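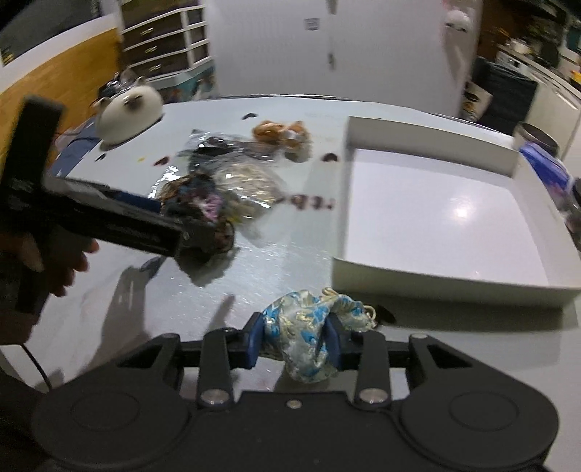 Hand-held gripper with blue finger tips, holding a small drawstring pouch. A second gripper is in use at left.

Isasix Hand-Held Gripper, Classroom Pair

Item 1333
Sold as a pair. Ships assembled.

The Isasix is a two-finger gripper that a student holds and works by hand. It was made for robotics clubs and classes that want to practice picking and sorting before they program an arm, or that want to record good demonstrations for an arm to learn from. The fingers are black with blue tips on the inner faces. The tips are the part that wears, and they come off with the screwdriver in the box.

We sell it in pairs because most club tasks need two hands. One gripper holds or steadies while the other pulls, or two students each take one and work the same table.

What is in the box

Two grippers, black
Blue finger tips, fitted
Spare finger tips, one set per gripper
Screwdriver for the hinge and base screws
Printed task cards
Storage bag

The camera mount is sold separately as item 2924. It fits either gripper. Cameras are not included with any Isasix kit.

Using it with soft items

Most students start with blocks and get bored of them in one meeting. Cloth, yarn and small bags are harder and more useful. A satin pouch folds up between the tips and the student has to decide how far to close. Yarn tangles, so the task becomes pulling one thing free without dragging the rest along. Clear plastic packets are worth adding once the group can manage cloth.

A low-walled cardboard tray makes a good target. Put the mixed items on one side of the table and the tray on the other, and have the student move everything across. Leave a figurine or a plush toy on the table if you want them to work around something.

From the Encombe Robotics Club

Brittany Sandhu runs the club and has used the pair since June for its sorting project. Her notes:

"We have 8 students and one pair, so turns are short. I write the task on the board and they go two at a time. The younger ones squeeze too hard at first. I tell them to stop closing when the cloth stops sliding and that fixes most of it. We swapped the tips once. Keep the spares in the bag or they will go missing in a drawer."

The club enters its sorting task in the Hesusberg student meet. The rules there allow hand-held tools in the demonstration round only. Check the current rule sheet before you build a project around them.

Care

Wipe the tips with a damp cloth and let them dry before storage. Do not use solvent. Check the hinge screws every few meetings. They should be snug, and the fingers should still move freely. If a finger sticks, back the hinge screw off a quarter turn.

Do not lift the gripper by a cable if you have one attached.

Ordering

School purchase orders are accepted. Orders leave our Subramaniam warehouse within 3 working days. Clubs without a school account can pay by card.

For questions about parts or task cards, write to Engelbert Zwahlen in school sales and include the item number.

We use cookies to remember your cart and to see which pages are visited. By continuing to use this site you agree to our use of cookies. Accept Manage settings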